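一个小港口的领事与一场被遗忘的粮食风波

近来我在读一部关于十八世纪领事制度的旧书，书不厚，纸张发脆，正文之后附有相当数量的书信摘录。书中所涉及的斯坎德顿（Skanderton），是一处在通行的历史地图上不易找到的港口，其规模始终有限，鼎盛时期的常住户数也未超过四位数。然而在1730年前后的一段时间里，该港曾因粮食转运问题牵动两个宫廷的往来公文。本文拟就这段往事作一简要梳理，并附若干阅读中的意见，供有兴趣的读者参考。

一、领事职位的由来

早期的领事与今日外交体系中的领事有明显差别。彼时的领事多由在当地经商的人士兼任，其收入主要依靠向到港船只收取规费，本国政府并不支付固定薪俸。斯坎德顿的领事职位即属此类。依照书中所引的任命文书，领事的职责包括登记本国船只、调解船长与水手之间的纠纷、保管遇难船只的货物，以及每季向国内提交一份关于市价与港务的报告。

文书对报告的格式有相当细致的规定，对领事可以动用的权力却语焉不详。此种安排在太平年景尚可维持，一旦地方当局与外国商人发生争执，领事的处境便十分尴尬。他一方面是官方代表，另一方面又是当地市场中的一名普通商人，与争执双方往往都有账目往来。书中抄录了一封领事致上级的信，信中请求明示“遇有地方官员封存货物时，本职应以何种名义提出交涉”。从现存档案看，这封信没有得到答复。

二、粮食风波的经过

风波的起因是内陆地区连续两年歉收。波尔特代尔（Poltdale）一带历来是斯坎德顿的粮食来源，歉收之后，当地集市的谷价大幅上涨，港口存粮随之吃紧。二月，港务当局发布命令，禁止一切谷物出口，已装船者亦须卸下，由当局按上一年度的平均价格收购。

命令发布之时，港内停有数艘外国商船，其中一艘已完成装载并缴清税款。据领事的季度报告，该船载有小麦222袋，另有豆类若干。船长拒绝卸货，理由是税单上的日期早于禁令。港务当局则认为，税款缴纳并不等于放行，船只未离港即应受禁令约束。双方各执一词，僵持时间长达40天。

领事在此期间先后提交了数份抗议书。我将这些抗议书逐份对读，发现其语气有明显变化。第一份措辞强硬，援引通商条约的条款，要求立即放行；第二份改为请求当局考虑船主的损失；至最后一份，领事仅要求收购价格应以当季市价为准，对放行一事已只字不提。书的作者将这一变化归因于领事个人的软弱，我认为此说有欠公允。领事的商行在同一时期向港务当局申请延长仓库租约，申请书与最后一份抗议书的落款仅相隔数日。两件文书放在一起阅读，其中的权衡便较为清楚。

最终，全部小麦由当局收购，价格介于上年均价与当季市价之间。船长空舱离港，此后未再见于斯坎德顿的登记簿。

三、史料的若干问题

上述经过主要依据领事一方的文书，港务当局的档案所存不多。后者大部分毁于一场仓库火灾，现存部分由后人转抄，转抄本中的日期时有错误。例如禁令的发布日期，领事报告与转抄本相差九天。倘若以转抄本为准，则商船缴税在禁令之后，船长的主要理由即不能成立。此点关系重大，而原书仅在一处脚注中带过，殊为可惜。

就这一问题，我曾致信莱奥瓦尔多·霍拉尔帕（Leobardo Xolalpa）先生请教。霍拉尔帕先生长期研究港口税务文书，他在回信中指出，当时各地所用历法并不统一，商人文书与官府文书各用一套日期的情况并不少见，但两种历法之间的差数应为十一天，九天之差仍无法完全解释。他倾向于认为转抄者在换算之后又有笔误。在找到新的材料之前，我同意将此问题存疑。

伊曼纽尔·奥布拉（Emmanuel Obura）先生则提出了另一种思路。他注意到登记簿第227页记有一笔港口守夜人的额外津贴，名目为“看守外国船”。津贴通常按夜计算，若能查明每夜的标准，即可由总额反推看守的起始日期。这一方法颇为巧妙。遗憾的是，登记簿中关于守夜人的记载并不连贯，津贴标准在数年之内调整过不止一次，目前所得的几个结果彼此之间尚不一致。

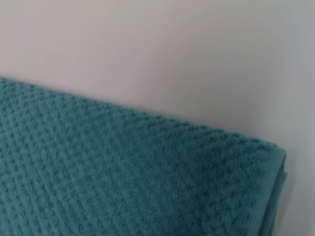
四、关于克洛勒商行

书中多次提及的克洛勒商行（Cloller），是理解这场风波的另一条线索。该商行在斯坎德顿与波尔特代尔两地均设有仓库，主要经营谷物与盐。禁令生效之后，港务当局收购的粮食即存放于该商行的仓库之中，并由其负责向城内面包师分售。换言之，克洛勒商行虽非争执的当事方，却是禁令的直接受益者之一。

商行的账簿有一部分保存至今。从账簿可以看出，禁令发布之前，商行已陆续减少谷物的外销，并清空了临近码头的一座仓库。这是否说明商行事先得到了消息，现有材料不足以断定。歉收的情况在当时已广为人知，一名谨慎的商人据此调整经营，亦属情理之中。原书作者在这一问题上的判断较为肯定，直接称之为“合谋”，而所举证据仅有一封未署名的信件。我对此持保留态度。

另需说明的是，过去有论者将克洛勒商行与萨克塞纳（Saxena）的一家同名商号混为一谈，并由此推论其资本来自海外。两者的印记不同，合伙人名单亦无重合，应视为两家独立的商号。本站早先一篇读书笔记曾沿用旧说，现予更正。

五、后续影响

风波平息后，领事继续留任六年，直至病故。继任者到任时携有一份新的训令，其中首次规定，领事在任期间不得与驻地当局订立租赁或供货合同。训令没有提及前任的姓名，也没有提及小麦一事，但条文的针对性是明显的。这一规定后来被其他几处港口的任命文书所采用，行文略有出入。

至于谷物出口的禁令，在次年收成恢复之后即告撤销。港务当局同时公布了一份新的章程，规定已缴税的货物应在三日内离港，逾期须重新报验。章程的施行情况如何，登记簿中未见系统的记录，仅有两处罚款的记载，数额均不大。

我计划在下一篇文章中整理领事的季度报告，重点放在盐价与运费部分。报告中使用的计量单位与通行标准有别，换算表尚待核对。读者如藏有斯坎德顿港的税单、船契或相关书信，无论原件或抄本，敬请来信告知。

2022年12月4日

联系站长 | 版权所有，未经许可请勿转载 | 返回顶部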